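The Smart Kitchen Can Wait 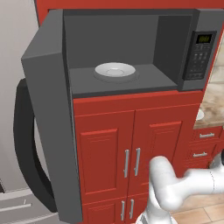
A microwave with its door open, in a computer rendering.

I have now read four articles this month telling me that my kitchen is behind the times. The latest, passed along by my colleague Dagný Brøndum, promised that a connected oven would save a family 11 hours a month. Doing what? It didn't say. I cook most nights and I doubt I could find 11 hours to save unless I quit eating.

The Visard range she wanted me to admire has an app, a subscription after the first year, and a manual of 144 pages. My mother's stove had two pages, one of them about the warranty. She made dinner on it for 45 years.

I don't object to new things. I like my dishwasher and would fight anyone who came for it. What bothers me is the way the pitch always runs – first you are told you have a problem, then you are sold a screen. When I asked the Polto salesman what happens to the recipes if the company folds, he said that was a good question and showed me the ice maker.

Gunnlaugur Briem, who repaired appliances in our town until he retired, used to ask customers which buttons they had pressed in the past year. Most came up with start, stop and the one for popcorn. I'd like the people designing these kitchens to try that before August, when the next batch of models arrives and my old one becomes a disgrace again.

Until then I'm keeping the money.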